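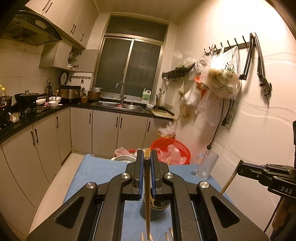

Delaunay

Delaunay is a small Python tool for cleaning and cutting wrist-view recordings before they go into policy training. It finds grasp events, trims idle time and writes episodes in the format the Ilia trainer reads. It does no training itself.

Status

Version 0.6, updated February 27, 2024. The API will change again in April when the old loader is removed.

Install

Python 3.10 or newer. Clone the repository, then run:

pip install -e .

Usage

delaunay cut recordings/ --task chopsticks --out episodes/
delaunay check episodes/

The cut command looks for finger closures and keeps 13 frames before each one. Change this with --lead. The check command lists episodes with missing poses or timestamps that run backward.

Tasks

The chopsticks task covers picking up single chopsticks and placing them upright in a holder on a table. Thin objects need a lower closure threshold, so this task has its own config file. Other tasks use the default.

Known problems

Pose tracking drifts when the gripper stays close to a plain surface for more than 6 seconds.
Windows and other glass at night can throw off feature matching — try --mask-glass.
Clips shorter than 22 frames are skipped without a warning.
Memory use grows on folders with more than 200 recordings. Split them up for now.

Contact

Gladys Sotelo maintains the code. Please open an issue and attach the log.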